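Starter stays flat after moving to a new apartment, rye or water problem?

Posted in Bread and Baking by Igor Sowa 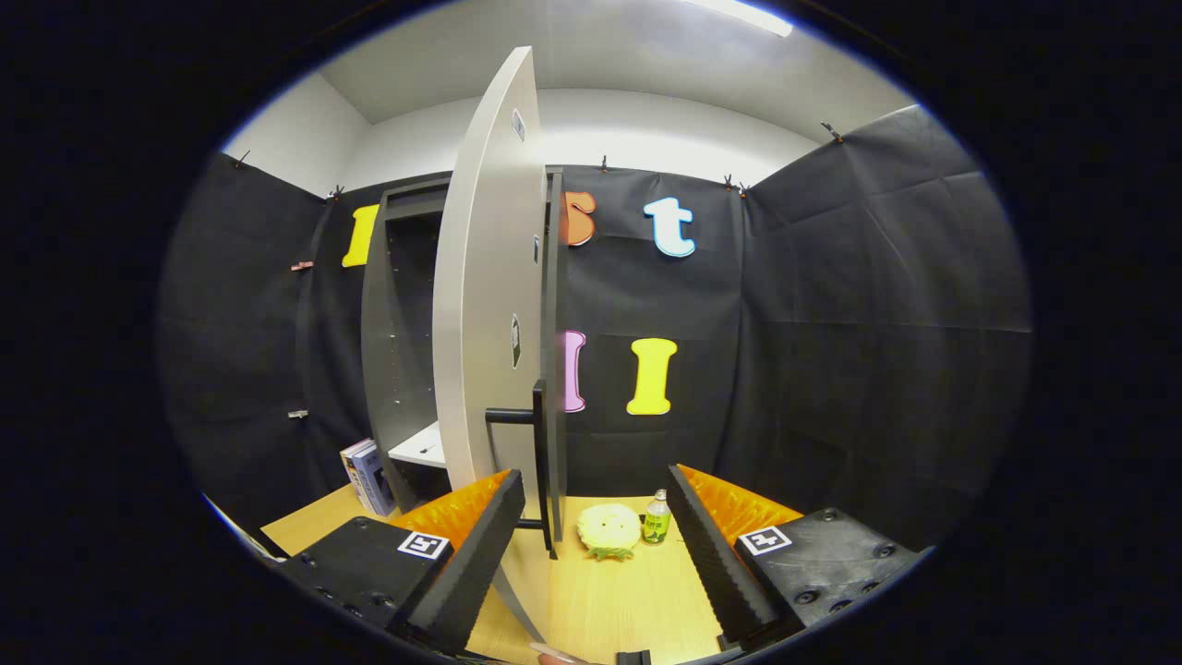
I have kept a rye sourdough starter for three years and it was always strong. In December I moved from Koten to Cirham, and since the move the starter is lazy. Before, it doubled in four or five hours. Now I feed it in the evening and at 7 in the morning it has maybe a few bubbles on the top and a sour smell, a little like nail polish.

What I do: I keep 50 grams of old starter, add 50 grams of whole rye flour and 50 grams of water from the tap. The flour is the same brand as before. The jar is the same also. The kitchen is colder than the old one, but I don't have a thermometer there, so I cannot say how much. My neighbor told me that the water in Cirham has a lot of chlorine and this kills the yeast. Is it true? I don't want to buy bottled water forever for a jar of flour.

I baked two loaves with it and both were heavy like a brick. My wife was polite about the first one.

3 replies

Barbara Grabowska
I don't think it is the water. Chlorine can slow a starter a little, but I never saw it stop one. If you want to be sure, leave a jug of tap water open on the counter overnight and use this. It helps with plain chlorine. Some towns use chloramine, and this one does not go away by standing, so you can ask your water company which one they have.

The nail polish smell tells me it is hungry. You feed it 1:1:1 and then leave it the whole night, and there is a lot of old acid in the jar. Try this for one week:
Take 20 grams of starter, 60 grams of rye and 60 grams of water. The water should feel slightly warm on the finger. Feed morning and evening, even if it looks like nothing happened. Put the jar in the oven with only the light on – but check after an hour, in my oven the lamp makes it too hot and I must leave the door open a little.

Put a rubber band on the glass at the level of the dough, so you see if it rose and fell again while you were sleeping. I suspect this sometimes happens with yours. Please don't bake with it before it doubles two times in a row.

Baltasar Yáñez
Just buy dry yeast, it is cheap and works every time.

Elsa Lunde
I agree with Barbara about the feeding. I had the same trouble when I moved to Cekisside, and for me it was the cold. I put the jar on top of the refrigerator, toward the back, and on the fourth day it was normal again. Look also at the date on your flour. Whole rye gets old faster than white flour, and if the bag stood open during the moving I would start a new one.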